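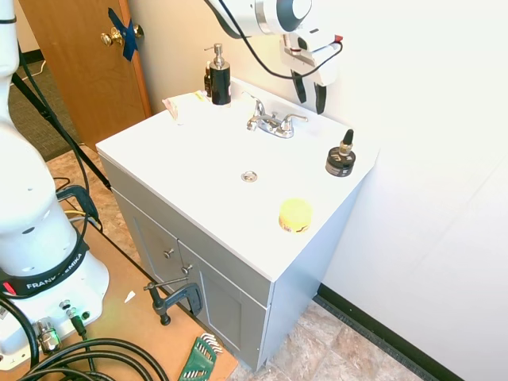 Drellero washroom trial: data card

Maintained by Sofia Carrilho, Dekulo facilities team. Last revised in February.

What it covers
Recordings of arm-assisted vanity tidying: moving bottles and jars, clearing paper, wiping the countertop. There are 100 episodes, 43 of them with a cleaner working alongside. Each episode runs 30 seconds or less.

Effect on staff
Cleaning hours haven't changed. Six cleaners now spend part of Friday resetting items and labelling failed grasps, paid at their usual rate. Most said the labelling was easy to learn. Two asked for less bending, so resets were moved to the start of the shift.

Not covered
Floors, mirrors, toilets, anything involving bleach.

Use
Don't use these recordings to rate individual workers. Names and voices have been removed.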